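Visitors Watch a Robot Handle Network Cable at Irngate

The coffee ran out before the robot was switched on, which set the tone nicely. By the time Bleddyn Jenkins got up on a step stool to welcome people to the Skeketti open day in Irngate, there were 40 of them standing in a workshop laid out for rather fewer, and a good number had drifted toward the only window that opens.

Skeketti has spent the past year teaching a robot arm to do one of the dullest jobs in the building trade's tidier cousin, the server room. It moves network cables. A technician with two hands and a flashlight can move a cable in the time it takes to complain about it. The robot takes longer and does not complain, and the firm hopes that somewhere between those two facts there is a business.

Jenkins, whose surname was on the door until the firm changed its name in July, kept his remarks short. He thanked the landlord, apologized for the parking, and handed over to Lemlem Wolde, who runs the robot side of things and had clearly been asked to avoid the word "torque." She managed it for six minutes.

"People expect the hard part to be finding the port," Wolde told the crowd. "Finding the port is fine. The hard part is the cable. It's attached to something at the other end and it has opinions."

She went on to explain that a plug is a stiff little object on the end of a bendy long one, and that the bendy part pulls on the stiff part whenever the arm turns. The team has tried slack, clips, a slower wrist and, for one bad week in spring, a fishing weight. The fishing weight is now a paperweight.

The demonstration was scheduled for 2 p.m. and began at 2:40, after a restart, a second restart, and a quiet conversation between Wolde and her colleague Cornel Voicu that the front row tried hard to overhear. Voicu sat at the laptop with one hand near the stop button all afternoon. Asked whether this was a company rule, he said it was more of a personal one.

When the arm did get going, the room went quiet. It crept in toward the rack, paused, crept a bit more, and paused again in the manner of somebody parking a borrowed car. A child near the front asked if it was broken. It was thinking, her father said, with more confidence than he had any right to.

Trefor Rees, who looked after the phone exchange in town for most of his working life, stood at the rope with his arms folded through five attempts. He was invited to give his verdict and took his time over it. "It's careful," he said. "I've worked with worse." He then wanted to know who would be called out at three in the morning when it dropped one, and Jenkins said, after a short pause, that it would probably be Voicu.

Voicu did not look up from the laptop.

Not all five tries went to plan. Wolde put the day's score at three good, one slow and one "educational." She seemed happiest with the educational one and spent some time afterward bent over the log file while visitors edged around her to get at the cookies. The pads on the fingers got a lot of attention too. They are rough, fuzzy things with loose fibers at the edges, and Wolde fielded several questions about whether something smoother might look better on a brochure. Her answer was that the brochure could hold the cable, in that case.

Gwilym Parri of Flirodura, the company that has agreed to let the robot loose on a small corner of its own equipment this fall, was also there and was careful to say very little. He described the arrangement as a trial, then as an early trial, then as a conversation about a trial. Jenkins, standing beside him, smiled throughout. Pressed on what Flirodura would like to see before then, Parri said he'd be pleased if it could do the job with the lights off, and pleased also if it could do it with the lights on.

The firm says it will hold another open day next spring, with more chairs. Between now and then the list of jobs on the whiteboard includes faster approach, better grip on short cables, and, in a different hand, "coffee."

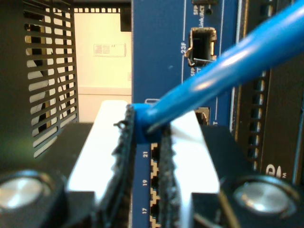 If you want to visit

Skeketti is taking names for small group visits to the Irngate workshop, mornings only. Groups are limited to six, including whoever is driving. Children are welcome if they come with an adult and stay behind the rope, and the same goes for retired telephone engineers. Sign up at the front desk or leave a message with Lemlem Wolde. Parking is on the street, and the sign saying otherwise belongs to the tire shop next door.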